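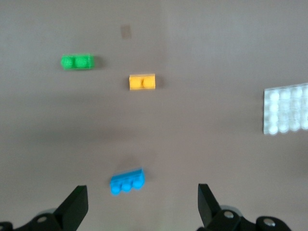 I've been selling used toys out of my garage in Hestwood for four years, and the question I get most is how to price a mixed bin. Short answer: by weight, after you pull the good stuff. Small bricks like the green one with two studs are filler. They go in by the scoop, and I don't sort them by color anymore.

Weigh the bin empty first and write the number on the side in marker. I skipped this for my whole first year and was guessing on every sale.

Figures come out before anything else. So do wheels, doors, windows, and anything with printing on it. A small bag of wheels sells faster than a big bag of plain bricks, at least at the Skitville flea market, where most of my stuff goes.

Washing: mesh bag, lukewarm water, dish soap. Spread everything on a towel overnight with a fan on it. Stickers will come off, so pull stickered parts and wipe those by hand.

Check for off-brand pieces. They're fine to sell, but put them in their own bag and label it. Leanne Entwistle has the table next to mine and keeps an off-brand tub by the register. She sells out of it most mornings before 10.

What I charge: a sandwich bag of plain bricks is $4. A gallon bag is more, and I'll knock a little off if someone takes two. Instruction booklets are priced separately, even the beat-up ones. People want them.

My best sale so far was a castle set with the box, $94. It took roughly 2 hours to put together and check against the booklet. One flag was missing and I said so on the tag. The buyer didn't care.

Don't pay for bulk lots you can't see into. I bought a taped-up tote in April and the bottom half was puzzle pieces and dried-out markers. Ask the seller to dump it on a sheet. If they won't, move on.

I'll do board games next. Those are harder, mostly on account of the counting.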